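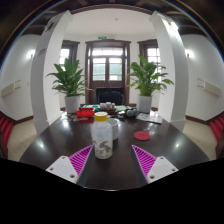
We stopped buying bottled water in February. There was no big decision behind it. The corner shop put its prices up again, I added up a few months of receipts, and it came to more than I wanted to keep spending on something that comes out of the kitchen tap.

The tap water at our place tastes of chlorine, especially early in the morning. I'd put up with it for years by drinking tea. Florencia Painemal, who I used to share an office with, told me to fill a jug the night before and leave it in the fridge with a loose lid. I've been doing that since, and most of the taste is gone by breakfast.

I also tried a filter jug, a Triler. It worked fine but it took 14 minutes to fill and the cartridges were hard to find. It's in the cupboard over the stove now. If anyone local wants it, let me know.

The harder part was getting out of the habit of grabbing a bottle on the way somewhere. I'd leave the house with nothing and be thirsty by the time I got to the station. So I keep a refillable one by the front door with my keys, and a spare in the car. The spare gets forgotten in there and needs a proper scrub every couple of weeks - bicarb and hot water, left overnight. Vinegar does the job too but the smell hangs around in the cap.

Malte asked in the comments last time whether I'd looked at having a filter plumbed in under the sink. I got one quote, from Farías, and with the extra tap and labour it was more than I'd pay in a rental. Maybe if we ever buy.

Things I still haven't sorted out: fizzy water, which my partner drinks a lot of, and what to do on long drives in summer when the spare isn't enough. Sebastián swears by a 9 litre drum with a tap on the bottom. I've had a look at them and they take up half the boot, so I'm holding off until we do the coast trip.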